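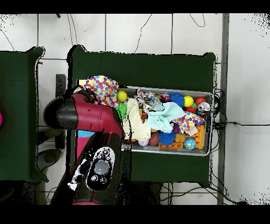 Drulico open day: mixed-bin picking

The Drulico automation lab opened its Hoterow hall to visitors in January. The main demonstration was a sorting run on mixed soft and rigid items. Cloths, plush toys, balls and building bricks share one metal tray, and the arm has to select a grasp without being told what lies where.

Lab staff reported 1558 logged attempts on this setup to date, 936 of them on fabric. Cloth remains the harder case: a fold gives few stable edges, and a grasp often brings up a neighboring item. Spiked balls cause fewer problems than smooth ones.

A second session covered Imness, the lab's grasp planner, and its handling of overlapping objects. Groups were limited to 17 people. Slides are available from the Llewellyn office, room 8.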